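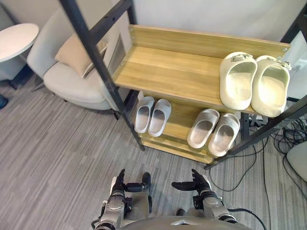 Section 4 covers the shoe rack routine, the first job most teams hand over to Shin and the one people at Grillham ask about most. By the time you finish it, the robot will be squaring up indoor slides in the lounge while your floor staff get on with the guests. A two-shelf rack with open sides is a great place to learn, especially with pairs that are easy to tell apart, like the large cream slides with the buckles up top and the plain light gray ones underneath. Set up one rack fully before you teach a second one. You'll go much faster the second time!

### 4.1 Before you start

You need the Shin unit, the tablet with the Cladach app, and one person who knows how the rack should look at opening time. That last one matters a lot. At Grillham it was A-yeong Han, who had been straightening the lounge racks by hand for years and spotted two mistakes in our first layout before the robot had even moved.

1. Charge the unit to at least 60 percent.
2. Clear a standing space 90 cm deep in front of the rack.
3. Look along the floor for cables. Move any that cross the standing space and fasten them flat against the wall.
4. Wipe down the shelves and let them dry.
5. Put the pairs out the way you want to find them every morning.

> **Caution:** Keep your own hands off the shelves whenever the status light is amber. The fingers close slowly, but they don't know a thumb from a heel strap.

### 4.2 Teaching the rack

1. Open Cladach and choose **Places > Add rack**.
2. Enter a name the whole shift will recognize. "Lounge, by the armchair" is better than "Rack 3."
3. Walk the robot up to the standing space using the arrows on the tablet. Stop when both shelves show on the screen.
4. Tap the front edge of each shelf, top shelf first.
5. Tap each pair once. If the app draws one outline around two pairs, slide them farther apart and tap **Look again**.
6. Choose which way the toes should point. All pairs on a shelf share one setting.
7. Press **Save layout**.

> **Note:** Pairs set right next to a metal post are harder to grip from the side. Leave a gap for the fingers, or mark that pair **Leave alone** and let a person handle it.

### 4.3 First run

1. Turn one slide sideways and leave the rest as they are.
2. Press **Tidy once** and stay close to the stop button.
3. Watch the approach. Both hands should come up in front of the shelf and pause there until you confirm.
4. Press **Confirm**.
5. When the hands are back at rest, check the rack against your layout.

If something ends up a little off, fix it by hand and press **Learn from this**. Please do use that button! Khôi Vương on the evening shift pressed it all through his first week, and his rack is now the one we send new people to look at. Across all the Grillham racks, the log had reached 2370 placements when this section was updated on 30/07/2025.

Error 812 means the robot has lost sight of a shelf edge. The usual cause is a coat or bag hanging over it. Remove it and press **Resume**.

### 4.4 What changes for your shift

Opening used to begin with someone on their knees sorting footwear. With the routine running, that person does a quick walk past each rack, deals with anything marked **Leave alone**, and is at the front desk when the doors open. Ye-rin Tak rewrote the opening checklist around this, and the new version is in Appendix B.

Some work stays with people:

- pulling worn or damaged slides
- cleaning footbeds
- deciding when a layout needs to change
- helping a guest find the right size

Give whoever looks after the rack the right to edit its layout, too. We first kept editing locked to supervisors, and small fixes sat waiting until Illia Onyshchenko came back on duty. Opening it up was the best change we made in July. Layout rights are under **People > Roles** in Cladach.

Continue with Section 5 to set quiet hours.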